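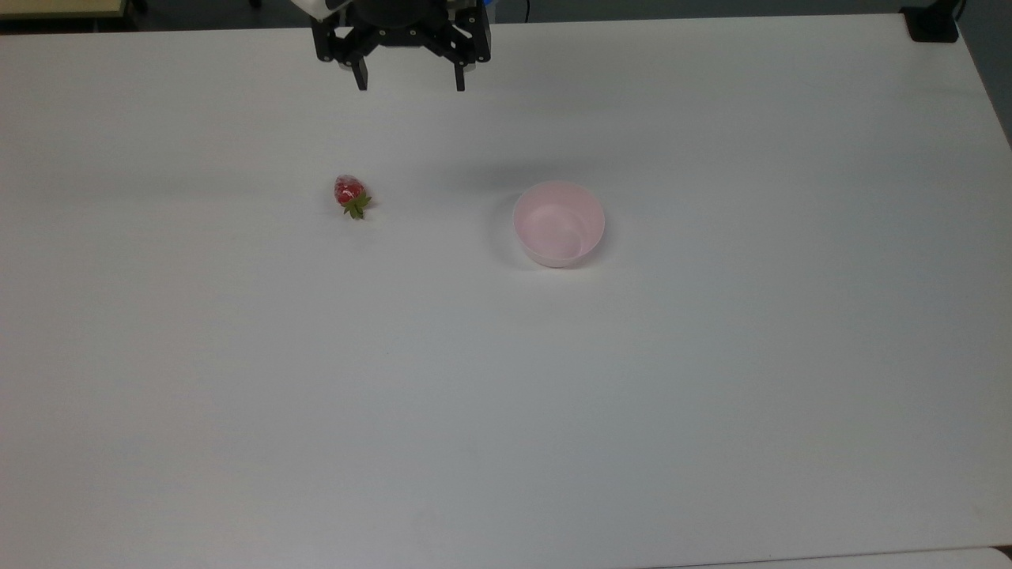 Strawberries are the wrong thing to worry about with a white table, a reader in Neldale wrote after the last gallery, and the wrong thing to test one with, too. It's turmeric and ballpoint that get you, the message went on, and anyone who says their white table still looks new either eats over the sink or has the lights down.

Fair enough. I still put strawberries first, because the brochure does. Peltex sells its finish with a page of summer fruit, and Odukoya, where I bought the table, repeats the page almost word for word on the tag. "Shrugs off berries." I have owned enough furniture to know that a thing that shrugs in the showroom may not shrug at home.

The table is the Skandetard, the 56-inch version, in matte white. I paid full price for it, so nobody at Odukoya is waiting to see this page, and they may not like it. What follows are my notes, in the order things were tried. No lab, no gloves, one kitchen.

White, matte
The color is sold as "pure white." On this surface you get a slightly gray white, lighter in the middle and cooler toward the corners. I don't mind it. I mind being told it's pure.

Strawberry
One glossy red berry on its side. If you want to know how unforgiving a plain white top is, put down something red and that small. There is no pattern for it to hide in.

Strawberry, cut and left
Ten minutes, face down, wiped with a damp cloth. Gone. An hour, face down, and I had a faint pink ring that took dish soap and a second go. The brochure never mentions how long its berries were sitting there.

Blueberries
Crushed with the back of a spoon. Worse than strawberry by a good distance. The mark came up the next morning with baking soda, or nearly all of it did. I can find where it was if I know where to look, and I do know where to look.

Coffee
Milk and no milk, both wiped up at breakfast and both fine. I left a cup standing over a Wednesday night to be mean about it and got half a brown circle, which lifted with soap. Full credit to Peltex for this one.

Tomato sauce
Fine when wiped right away. I don't know any households where it's wiped right away.

Turmeric
The reader was right. A pinch of curry powder in oil, twenty minutes, and the spot is still yellow. It has faded a little near the window. Odukoya's advice over the phone was to put a plant on it.

Ballpoint
Also right, though less so than I expected. Rubbing alcohol took it off. The care card says not to use rubbing alcohol. The care card suggests nothing in its place.

Pencil
Smears into a gray patch if you go at it dry. Use a wet cloth first. I did the homework end of the table the wrong way round and spent longer on it than on the coffee.

The rub claim
"Tested to 1000 rubs," the tag says, and I would love to know rubbed with what. A cotton cloth and a scouring pad are two very different thousands. I did 100 with the green side of a kitchen sponge, which is how a table really gets cleaned at my place, and the patch came out shinier than the rest. It shows in the evening with the lamp on, and at noon I can't see it. Had I gone on to 1000 I expect I would have had a small round mirror.

Crumbs
Toast crumbs on white are a full-time job. A wood top with some grain to it would let you off until after lunch. I hear people say they like being able to see the mess, and I have never believed a single one of them.

Hot dishes
I didn't try a pan straight off the stove. The card says use a mat, and on this point I believe it. A warm plate left nothing that I could find.

Fingerprints
Better than gloss white, much better. My old table was gloss and looked like a crime lab from every angle. Matte holds on to greasy prints, though, so when you do get one it wants soap.

Corners
No chips so far. I've had it since February and a chair has been backed into it more than once, so maybe the corners are the part they should be advertising.

Would I buy it again
For berries and coffee, sure, with a cloth within reach. For a family that cooks with turmeric, or has anyone under ten in it, I'd look at something darker and keep the difference in price. "Shrugs off berries" is true for ten minutes. Past that it is a white table and it behaves like one.

A few people asked whether the wax Odukoya sells at the register does any good. I put it on one half and left the other half plain. After two weeks I could not tell you which half was which without checking my own note, and the note was on the back of the receipt for the wax. The waxed side may bead water a bit more. Or I may have wanted it to.

Still to come: beet juice, red wine, and a permanent marker if I can bring myself to do it. If you own the Skandetard in the gray or the sand color, send in what yours has been through and how long you left it before wiping. The length of time matters more than anything else on this page, so please don't just write "came right off."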